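Grundlagen der Büroorganisation
Skript zur Sitzung 5: Ordnungssysteme am Arbeitsplatz und was sie angeblich bringen
Dozentin: Ieva Liepiņa

Voraussetzung für diese Sitzung ist die Lektüre von Kapitel 2 im Reader (Ablage und Suchaufwand). Wer das Kapitel nicht gelesen hat, wird mit der Fallarbeit am Ende wenig anfangen können.

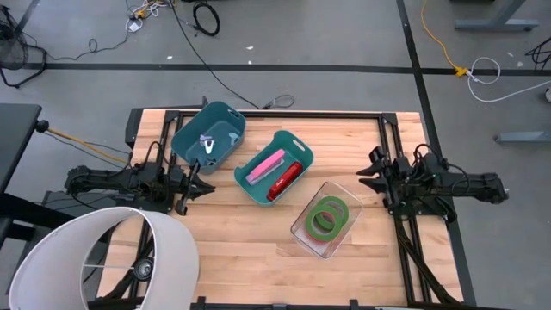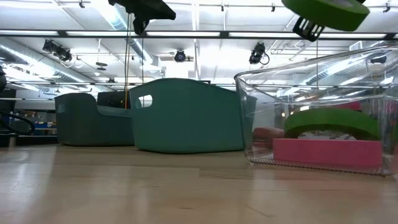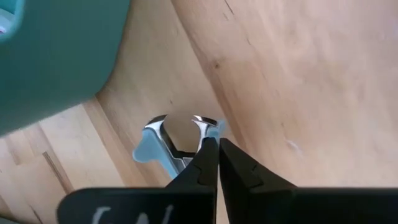
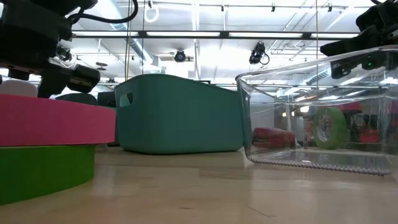

Abb. 1–4: Gegenstände auf Arbeitsflächen, darunter Kunststoffbehälter (Abb. 1 und 2) und ein Klammerentferner (Abb. 3).

1. Ausgangsfrage

Ratgeber zur Schreibtischordnung versprechen seit Jahrzehnten dasselbe: Wer aufräumt, arbeitet schneller, macht weniger Fehler und ist zufriedener. Bemerkenswert ist, wie selten dabei gesagt wird, womit verglichen wurde. Schneller als wer? Als dieselbe Person in der Woche davor, als die Kollegin nebenan, als ein ausgedachter Durchschnitt?

Wir unterscheiden im Folgenden zwischen
a) Suchaufwand: Zeit bis zum Auffinden eines Gegenstands oder Dokuments
b) Pflegeaufwand: Zeit für Sortieren, Beschriften, Zurücklegen

Die meisten Anbieter von Ordnungssystemen rechnen nur mit a). Das ist bequem, denn a) sinkt fast immer, wenn man b) hoch genug treibt.

2. Fallbeispiel Nistwood

Die Verwaltung von Nistwood hat im März das Behältersystem Closix eingeführt. Jeder Arbeitsplatz bekam feste Plätze für Kleinmaterial, dazu Etiketten und eine Einweisung. Im Abschlussbericht der Beratungsfirma Grevus ist von einer »deutlich spürbaren Entlastung« die Rede. Grundlage war eine Befragung unter 151 Beschäftigten, durchgeführt kurz nach der Einweisung.

Einwände, die wir im Seminar durchgehen:

– Gefragt wurde nach dem Eindruck, gemessen wurde nichts. »Spürbar« ist keine Größe.
– Es gibt keine Vergleichsgruppe. Parallel zur Einführung wurde alter Bestand entsorgt. Ob die Behälter geholfen haben oder der Container im Hof, lässt sich aus dem Bericht nicht entnehmen.
– Grevus hat das System empfohlen und anschließend bewertet.
– Zum Pflegeaufwand findet sich im ganzen Bericht ein Satz: Er sei »gering, etwa 2 Minuten täglich«. Woher der Wert stammt, steht nirgends.

Bitte nicht missverstehen: Daraus folgt keineswegs, dass Closix nutzlos ist. Der Bericht gibt eine Antwort in keiner Richtung her.

3. Transparent, farbig, beschriftet?

Beliebtes Thema in Prospekten. Durchsichtige Behälter sollen das Suchen erleichtern, farbige das Zuordnen. Beides klingt plausibel und hängt stark davon ab, wie viele Personen denselben Bestand nutzen. Ein Farbcode, den nur seine Urheberin kennt, ist für die Vertretung wertlos. Der Leitfaden von Fujimoto empfiehlt höchstens fünf Farben, nennt dafür aber keine Quelle. Ich zitiere ihn hier nur, weil er in Hausarbeiten regelmäßig als Beleg auftaucht. Er ist ein Verkaufskatalog mit Fußnoten.

Brauchbarer ist die schlichte Frage nach der Zugriffshäufigkeit. Was täglich gebraucht wird, liegt in Griffweite, auch wenn das unordentlich aussieht. Seltenes darf weiter weg und tiefer liegen. Einen Klammerentferner braucht man im Archiv ständig, im Vertrieb vielleicht einmal im Quartal. Eine einheitliche Grundausstattung für alle Abteilungen übergeht diesen Unterschied.

4. Aufgabe zur nächsten Sitzung

Entwerfen Sie eine Untersuchung, mit der Nistwood den Nutzen des Systems hätte prüfen können. Umfang: 2 Seiten. Legen Sie fest, was vor und nach der Einführung gemessen wird, wer misst und wie der Pflegeaufwand erfasst wird. Benennen Sie mindestens ein Ergebnis, bei dem Sie vom Kauf abraten würden. Entwürfe ohne diesen Punkt gebe ich zurück.

Abgabe über die Kursplattform bis 18 Uhr am Vortag der Sitzung. Rückfragen bitte ins Forum, nicht per Mail.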